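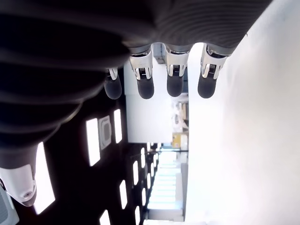 Dear Fatemeh, and everyone at the Trodar fund who has been following the Plekavis guidebook with such patience, I'm happy to say the walking chapter is in good shape at last. All 18 routes now have a full draft, and Wumpini Aryee has gone over each one with the bus timetable in hand, so that a visitor without a car can get to the start and (just as important) home again. What held us up longest was the map symbols. The old guide used little stars for viewpoints and little suns for beaches, and at pocket size they all looked like squashed insects. We have gone over to plain rounded markers in matte black, very much the shape and color of the fingertip pads on that hand at the top, and they stay readable even where the coast path doubles back on itself above the harbor.

The places to stay have been slower, I'm afraid. We set out to list 49 guesthouses, farm rooms and small hotels, and Salamatu Appiah has been writing to the owners since the spring. Most were lovely about it. A few wanted to see their entry before it went in, and we had to explain more than once that we don't do that, though we are always glad to check a phone number or the months they close. The farms around Plirow turned out to be much busier with guests than we had guessed, and one of them has started serving supper to people who aren't staying the night, so it will appear in the food pages as well.

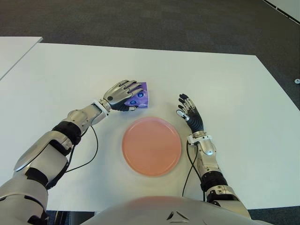

Food itself is Akua Yakubu's chapter, and she has filled it so generously that I have had to ask her, twice, to trim. She has kept the market breakfasts, the smoked fish sheds and the bakery by the ferry steps, and has agreed to let go of a long passage on regional soup that I will personally miss. Her festival calendar is nearly finished too. The two entries still open are the boat blessing and the September lantern walk. Both move with the tide tables, and the town office won't have next year's dates for a while yet, so we may print the month alone and send readers to the visitor desk.

On spending, we are within the budget you approved. Travel cost a little less than planned, thanks to Wumpini's cousin's spare room, and we'd like your blessing to move what is left over into proofreading. The printer's quote for 400 copies still stands, and that covers the folded map in the back pocket.

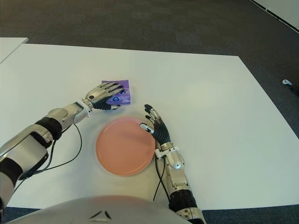
The cover has been the cheerful argument of the season. Yaa Akpalu brought us three versions, and I loved the one with the painted lighthouse right up until I saw it at the size it would be on a shop shelf, where it turned into a smudge. The version we have chosen is much calmer: a plain matte white panel with no pattern, set against dark gray, close to the look of the white tabletop over the gray carpet just above. The title goes on the white in good big letters, and the gray wraps around the spine, where thumbs and backpack lint do their worst. Yaa is trying a slightly rougher paper stock next, and I will mail you a sample as soon as it arrives.

Still to do before the next report: the index, the ferry page, final permission for the old harbor drawings, and a second pair of feet on the ridge walk, where one of the stiles has been moved. If anyone at Trodar fancies a day out in sturdy shoes, please call me and I'll send the draft directions along with a packed lunch.

With warm thanks,
The Plekavis guidebook team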